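Daredard play kitchen and table items: progress report to Fitia
June 1, 2020

Period covered

This report covers the work done since the last one in April. It deals with the small tableware and play food that make up the Daredard table sets, and with the checking, sorting and storing of those pieces. Spending to date is 3,486 against the grant, and the remainder is set aside for storage boxes and the second order of trays.

Work completed

The first delivery from Grirel has been unpacked and entered on the stock list. It came as 400 loose pieces with no packing note, so the list had to be made from scratch. Cups, trays and play food now have separate headings, and each heading is split by colour. Pieces with rough edges or faded colour have been put to one side and will go back to Grirel in one parcel.

We then moved on to laying out. The aim at this stage is to settle which pieces sit well together on a table and which are awkward to stand, lift or put away. Small mixed groups are set out on a dark surface, changed round, and noted. Plain dark cloth and a dark table top were chosen after trying a patterned cover, which made the paler pieces hard to pick out.

The cups are the most straightforward of the pieces. They can be stood on the base or turned over on the rim, and both ways have been noted for storage. The trays take up more room and the rim needs to be kept free of chips, so they are stored flat with paper between them. The play vegetables are the hardest to store because of their shape, and a long piece such as the carrot does not fit the boxes we bought from Iwasaki in the first round.

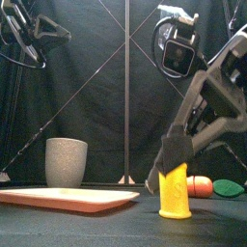
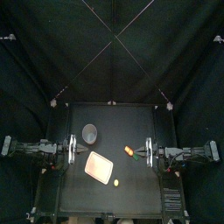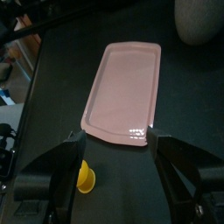
Table pieces: yellow cup-shaped piece (first), mixed group with grey cup, tray and carrot (second), pink tray (third).

Points arising

Small pieces need a lidded tub of their own. At present they share a box with the play food and end up at the bottom of it, and finding them takes longer than setting out the rest of the group.

Glossy trays show every mark. We have asked Grirel whether the same tray is made with a matt finish and are waiting for a price.

The box size needs to change. The Iwasaki boxes are sound and stack properly, but they are too short for the longer vegetables. Iwasaki has agreed to exchange the 30 unused ones for the next size up, with only the carriage to pay. Those already labelled will be kept for cups.

Work still to do

The remaining groups will be laid out and noted in the same way as the first. The stock list then needs one full check against the shelves. After that the pieces can be made up into sets, with 4 sets to be finished first so that Fitia can look them over before the rest are packed.

The return parcel to Grirel is ready apart from the covering letter. The order for the second lot of trays is on hold until the matt finish is settled one way or the other.

Decision requested

Please confirm that the carriage on the box exchange can be charged to the storage line. No other change to the budget is being asked for.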